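Cable Chores: What to Hand to a Machine and What to Keep

Workshop tips, page 14

Readers ask whether a robot arm can take over the small jobs around a home rack or repair bench. The short answer is that it can take over a few, if the bench is prepared for it. Most of the preparation helps a human pair of hands as well.

Seating a network plug

A plug goes in straight or it does not go in. A person corrects the angle by feel without noticing. An arm needs either a camera with a clear view of the port or a wrist that yields slightly on contact. Mitiku Bogale, who runs the repair bench at Zirbridge, logged 3,801 plug insertions by arm over one winter. Of these, 963 needed a second try. Most of the retries came from cable pull: the plug was lined up, but the cord behind it was dragging it sideways.

Leave a loose loop of cord behind every plug. Tight cords pull on the latch, and a latch under load is hard to release for fingers or gripper.
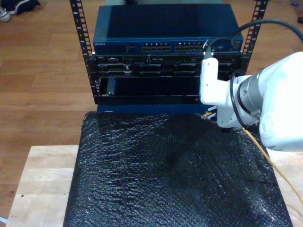

Unplugging is harder than plugging in. The latch has to be pressed while the plug is drawn back, and on a full row of ports there is little room beside it. Bogale's bench still does this by hand. A flat plastic spudger works well. Do not use a screwdriver.

Preparing the bench

Keep the stack low and stable. A light frame will creep backward when a plug is pushed home, so clamp the base or set it against a stop. Check this by pushing on the front with one thumb.

Put a soft layer under the work if the table has a finish you care about. Tape the corners down. Loose sheeting rides up under a moving arm.

Label both ends of each cord before anything is disconnected. Printed tape lasts; marker on bare jacket rubs off. Different cord colors are useful too, but write the key down somewhere.

Route spare cords away from the side the arm works from. A cord lying across its path will be caught sooner or later.

Jobs still done faster by hand

Tying and cutting cable ties. Sorting mixed screws. Coiling a long cord without a twist. Dusting inside a chassis. The Plitus bench arm was timed at almost 40 seconds to coil a short patch cord, and the coil opened when it was set down.

Repeated test plugging of one cord into one port is the best use at present. Start the run in the morning and check the latch tab at noon for wear.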